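Tanau Lab > Papers > Two-Arm Packing > Section 3

15 February 2018
By Rhiannon Lougher, Sunee Nuchit and Pongsak Ruangrit

3. Gathering the Examples

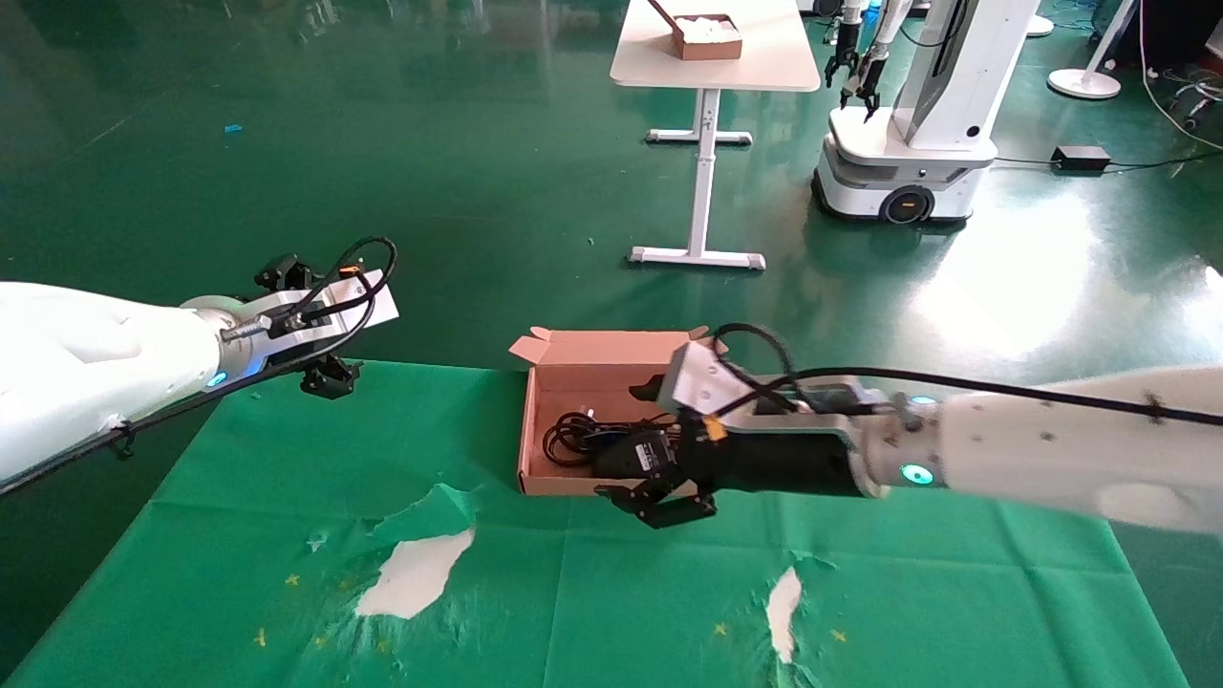

Figure 3. A packing episode at the two-arm station, with a coiled cable and a power adapter in an open box.

We had hoped, when we first planned this work, that the greater part of our effort would go into the learning method itself, and that the examples would more or less look after themselves once the arms were running. Anyone who has tried this kind of thing will be smiling already! Gathering good examples took up most of our days, and a good deal of what we learned (and would gladly pass on to a group starting out) came from sitting at the controls and doing the same small job over and over again.

The job we settled on is packing small electrical goods into an open cardboard box. It sounds almost too simple, but a coiled cable is a wonderfully stubborn thing to teach a machine about. It never lies the same way in two episodes, it catches on the box flaps, and it hides its own plug under its loops whenever it gets the chance. A rigid item such as a power adapter is kinder to the gripper, and we put the two together on purpose, so that a single episode would hold one easy grasp and one hard one.

3.1 Who drove the arms, and how

All of the examples were recorded by 2 operators, Jaruwan Wannasri and Rungnapa Rungrueang, who took turns through the day and kept to the same written instructions. The operator guides both arms at once while the recorder, which we call Trevar, stores the joint positions, the gripper openings and the camera views together. We asked them to work at whatever pace felt comfortable and to let small mistakes stand. If a loop slipped out of the fingers and had to be picked up again, the second try stayed in the episode, and we are very glad it did. An early model trained only on smooth episodes, back in April, had no idea what to do after a miss and would carry on to the box with nothing in its grip.

Before each episode the operator moved the box a little and laid the items down afresh, without trying to match any earlier layout. We talked for a long while about using a printed list of starting positions, and in the end left it to the operators' own judgment. Their habits do show in the data (one of them clearly likes to begin with the adapter), and we come back to this in Section 5.

3.2 What we kept

We recorded 1133 episodes in all and kept 900 of them for training. An episode was set aside if the recording had gaps, if an arm stopped on a safety limit, or if the operator marked it as spoiled with the foot pedal. We did not remove episodes simply for being slow, although a few of them are very slow indeed, and patient readers who download the set will find them soon enough.

Labels were added afterward. Each kept episode is split into 7 stages, from the first reach to the final release, and the stage boundaries were placed by hand by the operator who had not driven that episode. Where she could not decide on a boundary, she was free to leave a note, and those notes are included with the labels as they were written.

Related items
Cloutier: a gripper controller for soft and tangled goods
Labeling long episodes by hand: notes from the Gasness project
Trevar recorder, setup guide
Section 4. Training the Packing Model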